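Members' Forum > Policy and Programs > Observances and Outreach

Proposal to replace the single-day girls' education observance with a year-round mentoring program

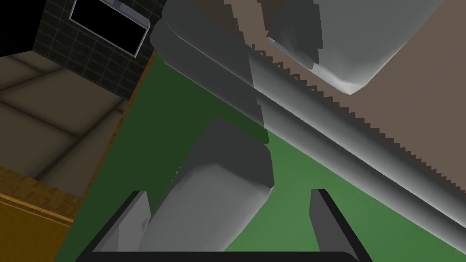

Posted by: L_Entwistle (Program Office)
Saturday, May 24, 2025

Members are invited to comment on the following proposal before it goes to the board. For the past several years the association has marked girls' education with one public event in March. The event is well attended and the local chapters in Clilusby and Wakum have put considerable effort into it. The Program Office recommends that the event be discontinued and that its budget be moved to a mentoring program for girls between the ages of 12 and 17.

The cost of the most recent event was $2,956, including hall rental, printing and travel for two speakers. The same sum would pay for training and background checks for 21 mentors. Each mentor would meet with one student twice a month during the school year.

Comments should address the proposal itself. Questions about chapter dues belong in the other thread.

Lionel Entwistle
Program Office

Posted by: wakum_chapter_sec

The Wakum chapter has discussed this matter and does not support the proposal in its present form. The March event drew 200 people this year, many of whom had no earlier contact with the association. Our chapter gained most of its newer members in this way. A mentoring program serves 21 girls, and we do not dispute its value to them, but it would leave us without any public occasion on which to speak about school fees, transportation or early marriage.

We would ask the Program Office to state whether other sources of funding were considered.

Posted by: R.Chaimongkol

I write in support. I served as a mentor under a similar arrangement in another organization for four years. Attendance at a yearly event is easy to report, and I understand why chapters value it. However, the students I worked with needed help with application forms, with a parent who was undecided, and with a bus schedule that did not match the school day. None of these matters can be dealt with in an afternoon.

I do have one reservation. Two meetings a month is too few in the first term. I would suggest weekly meetings until the winter break.

Posted by: clilusby_north

With respect to the previous member, weekly meetings would double the demand on mentors at the time of year when they are hardest to recruit. Clilusby tried this with the reading circle and lost a third of the group before December.

I would also point out that the figure of $2,956 includes the speakers' travel. If local speakers were used, the event could be held for $580. The remainder could go to mentoring on a smaller scale. I see no need to choose one or the other.

Posted by: L_Entwistle (Program Office)

In reply to wakum_chapter_sec: an application was made to the Drokero Fund last fall and was declined. The fund has said that it will accept a new application next year. No other source has been approached.

In reply to clilusby_north: the sum of $580 would cover the hall and printing only if the hall continues to offer the reduced rate. I will request written confirmation of that rate. If it is given, the Program Office is willing to put a combined plan before the board as a second option.

Posted by: wakum_chapter_sec

Thank you. The Wakum chapter would be prepared to support a combined plan, provided that the event stays in March and that the choice of speakers rests with the host chapter.

Posted by: R.Chaimongkol

I have no objection to a combined plan, although I remain of the view that the mentoring budget should be settled first and the event paid for out of what is left. I would ask that this be recorded with the comments.

Posted by: L_Entwistle (Program Office)

Both points have been recorded. The thread will remain open for further comments until the board papers are sent out.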